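Home | About Gikau | Programs | Careers | Contact

Careers - Operations and Purchasing

Equipment Planning Coordinator, Ginville

Gikau invites applications for the position of Equipment Planning Coordinator at its Ginville site. The coordinator prepares the yearly equipment budget for robotic handling of soft goods and reports to the Head of Operations. The work covers arms, grippers, worktables, trays, spare parts and the textile items used in trials. 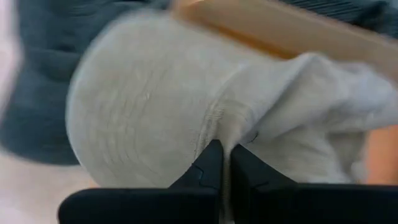

Is previous experience with robots required?
Applicants need a sound background in purchasing or budgeting; technical training is provided during the first 4 months.

Duties include collecting requests from the laboratory groups, obtaining quotations, and keeping the replacement schedule for gripper fingers, cables and power units. The coordinator will also maintain the equipment register, which now holds 442 entries, and review each purchase above $500 before it is submitted for approval. Familiarity with the Pronov inventory system is helpful.

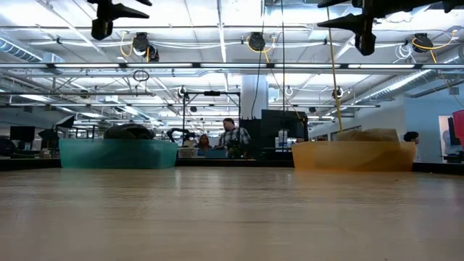
Tabletop with teal and orange bins, Gikau laboratory.

The successful candidate will take over planning for the Uzor project, which will add further two-arm tables to the site. Floor space, power supply and delivery times must be settled before orders are placed - arms and table frames are often quoted separately, and the budget must show both.

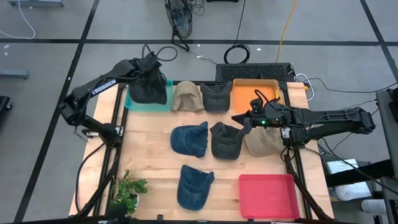
Orders for the first phase are expected in March, and the coordinator will be asked to present a cost plan before that time. The plan should include service agreements and a reserve for consumables. Travel to suppliers is limited, about 100 miles in most cases.

The position is full time and based on site. Applications should include a resume, a cover letter and one sample of a budget or purchasing plan prepared by the applicant - confidential figures may be removed. Materials must reach the Gikau personnel office in Ginville by 5:00 p.m. on the last working day of January.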